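The Dragon Who Didn't Need Slaying, Again

My daughter has seen Nollow three times and can sing most of it, so I should say up front that the film works on the people it was made for. She is six. She sat through a hundred minutes without asking for the bathroom, and anyone who has taken a six-year-old to a theater knows what that is worth.

I've seen it twice, and I'm still waiting to find out what it thinks it is rebelling against.

If you've missed the billboards, Nollow is the new animated feature from Omstead, the studio that gave us Urnen four years ago and has been promising us "a different kind of fairy tale" in every trailer since. The heroine, Iyer, is a ferryman's daughter in a river kingdom where every spring a young person is sent upriver to bargain with the dragon. Iyer isn't chosen. Iyer goes anyway. By the second song she has stolen a boat, and by the third she has learned that the dragon is lonely and misunderstood and has a bad tooth.

I'd guess most of the adults in the theater saw that coming. The man behind me said "tooth" out loud a good minute before Iyer did.

Misunderstood dragons don't bother me. I grew up on a few of them. But a twist has to turn on something, and it has been a very long time since a big family movie sent a hero out to kill a monster and let the hero do it. The children watching Nollow have never met the story it corrects. My daughter has no idea dragons were ever supposed to be bad. When the villagers screamed at the first shadow over the water, she whispered, "Why are they scared of him?" The movie needs her to be scared too, for at least half an hour, and it has no plan for getting her there.
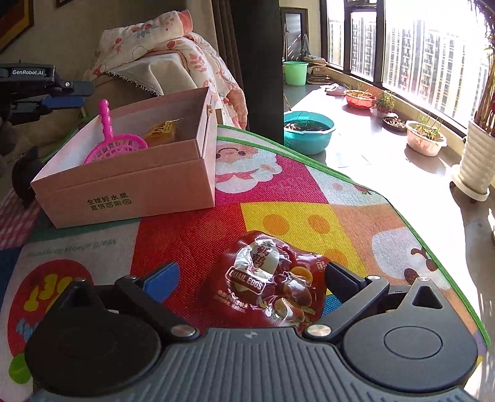 Urnen had the same trouble and hid it better. That one was about a boy who inherits a haunted mill, and for its first half it was willing to be frightening. The grindstone sequence still bothers me. Then the ghosts turned out to be his relatives, everyone hugged, and the last reel went soft as oatmeal. Still, you had been frightened, and the hug had something to push against.

Nollow starts with the hug. The king is a grump, but he has a pet otter. The soldiers trip over each other. Iyer's father, who on paper forbids her to go, leaves the oars out where she can find them and packs her a lunch. I went back a second time partly to see if I had imagined that. I hadn't. There is a close-up of the lunch.

What does a girl prove by defying people who all secretly agree with her?

I put a version of this to Ostap Dovhaniuk, who teaches a night class in story structure and has spent more of his life than is healthy thinking about cartoons. He thought I was being unfair, at least to begin with.

"You're reviewing the poster," he told me. "The poster says she breaks the rules. The film is about a kid who's lonely and finds somebody else who's lonely. That's a perfectly good film."

Then why does it keep stopping to congratulate her for breaking the rules?

"Well," he said. "Yes. It does do that."

He has a theory that studios now write the speech first. Someone decides that at minute 70 the heroine will stand on a rock and say who she is, and the rest gets built backward to reach the rock. I can't prove he's right, but when I checked my watch on the second viewing Iyer was on a rock and it was minute 70. She says, "I was never meant to be chosen. I was meant to choose." My daughter has it on a T-shirt. The shirt cost $29, and it was on sale in the lobby before we had seen the movie, so the big line had been sprung on us next to the popcorn.

There are good things here. The river is gorgeous, brown and heavy and full of weather. The dragon is animated like an old dog getting up from a cold floor, and his first scene with Iyer, nearly wordless, is better than anything in Urnen. She holds a lantern up and he flinches from it. For a couple of minutes there's no lesson anywhere in sight, just two creatures working out how close they can stand. I would have watched a whole movie of that.

Then the otter falls in a bucket.

Omstead says a sequel is already in the works, and the soundtrack runs to 33 tracks, several of them the same song at different speeds. I know them all now. We play them in the car. On Tuesday, somewhere between school and the dentist, I asked my daughter what her favorite part was, expecting the rock.

"When he's scared of the light," she said. Then she asked me to skip the next song, and I did.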